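Revised 9/12/25. This page replaces the January version.

# Bench Robot Good Practice: Frequently Asked Questions

The questions on this page are those most often sent to the Flellitwood safety office by teams working with small table-mounted robot arms. The answers apply at the Flellitwood and Hitmont sites. They do not replace the risk assessment that each bench must have before it is first powered.

## General

### Who must follow these rules?

All staff, students and visitors who operate, adjust or work within reach of a bench robot. Contractors from Vītola are covered by the same rules while on site and must sign the bench log in the usual way.

### Do the rules apply to small, low-force arms?

Yes. A small arm can still pinch a finger or push an object off a table. The site rules make no exception for size, although the risk assessment for a small arm is usually shorter.

### Is training required if I only place objects on the table?

Yes. Anyone who reaches into the work area must complete the two-part induction. Observers who remain behind the floor line do not need it - they must, however, be accompanied by a trained operator.

### How long does an induction remain valid?

It remains valid for 14 months. Reminders are sent through Olteo, our booking system, and access to the benches is suspended if the renewal is missed.

## Setting up a task

### What must be checked before the arms are powered?

The operator should confirm that:

- the frame and both arm mounts are tight
- the emergency stop has been tested that day
- cables are clear of the full travel of each arm
- the current task sheet is open at the workstation

### May two arms share one table?

Yes, provided that the task sheet names the area each arm may enter. Where both arms must use the middle of the table, the sheet must state which one has priority. Arms are to be started with the grippers open and well apart.

### Which objects may be used?

Household items such as footwear, racks, cups and folded cloth are permitted. Glass, blades, open liquids and anything heavier than the rated load of the arm are not. The approved list currently has 186 entries, and additions may be requested on Form 3737.

### May plants or other background items be left on the table?

They may, if the task sheet lists them.

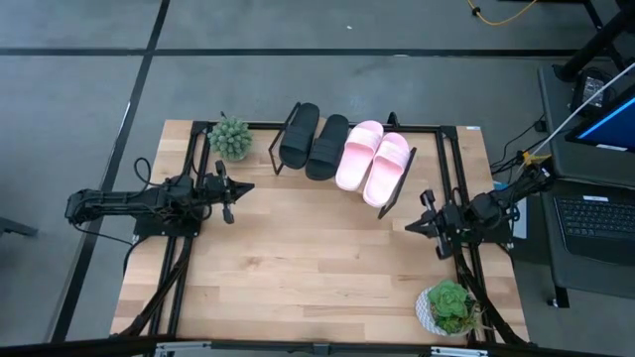
Each item must have a fixed position, and that position must be the same at the start of every run. Items that are not listed should be removed before the arms are enabled. If a background item is moved during a run, the operator should stop, return it to its place and note the change in the log.

### How should cables be routed?

Cables between the bench and the workstation should be bundled and kept off walkways where possible. A cable that must cross the floor needs a cover if people will pass over it.

## Incidents

### What should I do if an arm touches a person?

Press the emergency stop, attend to the person and leave the bench as it is. Report the contact the same day, even if there is no injury.

### Who may restart a bench after a stop?

A trained operator may restart after a planned stop. After any contact or equipment fault, the bench stays off until the safety office has released it in writing.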